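Home | News | Business | Transport | Contact

Coltdale water main replacement to start in July
8th January – By the newsdesk
Reading time: 2 minutes

Work to replace the ageing water main between Coltdale and Flirnari will start in July, the supplier Ersoy Water has confirmed. The contract covers 277 metres of cast iron pipe, most of it under the eastern footway of Molinov Road.

The existing main was laid over 44 years ago and has a nominal bore of 300 millimetres. It will be taken out of service in two sections and replaced with polyethylene pipe of the same outside diameter. Valves and hydrants on the route will be renewed at the same time.
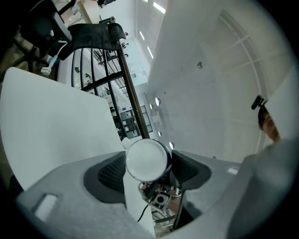 Will households lose their supply during the work?

Supply will be interrupted for short periods only, when each property is transferred to the new main. Ersoy Water will give written notice at least two days before each interruption – bottled water will be delivered to customers on the priority register.

A total of 35 properties are connected directly to the affected length. Other addresses in Coltdale are fed from the northern branch and will stay on normal pressure.

Molinov Road will remain open to traffic under temporary signals, with the speed limit reduced along the works. The bus stop outside the library will be moved to the opposite side of the junction. Permanent resurfacing of the footway will follow once the new main has passed its pressure test and samples have been cleared by the laboratory.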